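A Visit to the Altthorpe Shared Workshop, and to the House Next Door

I got to Altthorpe a little after 2 in the afternoon, with a bag of servos I had promised to drop off and no real plan for the rest of the day. I left when they were locking up. If you have any interest in people building robots with their own hands in rooms that used to be something else, go see this place. I had a wonderful time.

The workshop takes up the ground floor of an old seed warehouse on Gwynne Street. You come in past the bike stands and the laser cutter (which has its own little room with a door that sticks), and then there is one long space with benches down both sides. Woodworking is at the far end behind a plastic curtain. Electronics is near the windows. Robots are wherever robots can find a spot, and in December that means they are pushed up against the radiators along with everyone else.

Ehsan Bugti met me at the door with a soldering iron in his hand, still plugged in to an extension cord that ran all the way back to his bench. He is the reason I came. For the past year or so he has been posting build notes for a project he calls Gelum, a two-armed robot that is supposed to handle laundry in an ordinary home. I have been reading those notes since the first one, when Gelum was a shoulder joint clamped to a table and it threw a wet sock at a window.

It has come a long way since the sock! Gelum now has two arms on a rolling base, with a mast in the middle for the camera. The base is built from aluminum extrusion and the front panel is a cutting board, cut down to fit. Each arm has 7 joints. Ehsan printed most of the housings on the workshop's machines, and there is a shelf under his bench holding all the ones that cracked. He let me pick through them. The early elbows are thick and heavy, and you can follow them getting slimmer from left to right until you reach the one he uses now, which weighs 311 grams with the bearing in it. He was proud of that number and I would be too.

I asked what the whole thing had cost and he winced. The parts list for one arm comes to 400 dollars if you already have a printer and don't count mistakes. He has started counting mistakes in a separate notebook. I wasn't shown the notebook.

We spent a good hour on the wrist. I know that sounds like a long time to look at a wrist, but his has the cables running down through the center, so it can roll most of the way around without winding itself up, and I have been trying to do the same on my own arm for months with nothing but torn insulation to show for it. His trick is a loose coil of wire tucked in the hollow behind the last motor, like the spring in a ballpoint pen. He took it apart for me on a tray with a magnetic strip and put it back together while talking the whole time. One screw was left over. He looked at it, looked at the wrist, and took it apart again.

The other half of the project is the part I knew least about going in, which is how you get a robot like this to learn to fold. Ehsan doesn't write out the motions. He does the folding himself, using hand-held grippers with jaws at the front, over and over, and the recordings become the lessons. It's a slow business and he does it at home, partly for the space and partly because a workbench is a poor stand-in for a bed. He lives in the next building, so we put our coats on and went over.
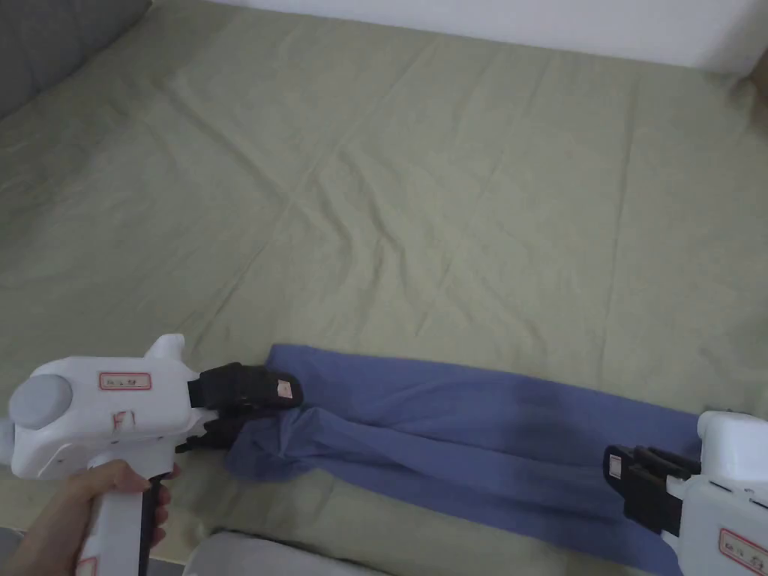
The thing I hadn't understood until I tried it was how much of folding happens in your fingertips. With bare hands you feel a second layer slide and you pinch a bit harder without thinking. With a gripper you get a squeeze and a release, and you have to watch the cloth to find out what you've done. Pants are hard! I kept catching only the top layer, so one leg came along and the other stayed where it was. Ehsan's advice was to go in low, get the bottom jaw well under the fabric before closing, and then pull out to both sides until the middle goes flat. After that you can think about folding. My third try was decent. My fourth was worse than my first.

He throws out very few recordings, by the way. A fumble that gets fixed stays in, so Gelum can see what fixing looks like. A fumble where he gives up and uses his hands goes in the trash. I liked that rule a lot and have been thinking about it for my own project, which sorts nuts and bolts and has so far seen nothing but perfect examples.

Back at the workshop we ran Gelum on a dish towel. It found the near corner right away, lifted, paused long enough that I thought it had crashed, and then brought the corner across and set it down a couple of finger widths short of where it belonged. The small crowd that had drifted over from the other benches cheered like it was a goal. On the second run it missed the towel altogether and folded air, very carefully. Third run, good again. Pants are still beyond it. Ehsan thinks the arms need more reach before it has a fair chance, and he has longer forearm tubes on order from a supplier out in Hirthorpe.

I wandered a bit before leaving. Somebody is restoring a pen plotter and has it drawing maps on butcher paper. There's a guitar pedal bench. A pair of teenagers had a line-following car that could take a corner faster than anything I built at that age, and they showed me the code on a laptop with half the keycaps missing.

Practical notes, for anyone going: visitors are welcome in the afternoons but send a message first so there's someone to let you in. Street parking on Gwynne is tight and the lot behind the bakery is better. Bring a sweater. Coffee is by donation, and the good mugs are on the top shelf.

Ehsan sent me home with one of the cracked elbows and a drawing of the cable coil. The elbow is on my desk. I've started on the coil and I've already ordered more wire.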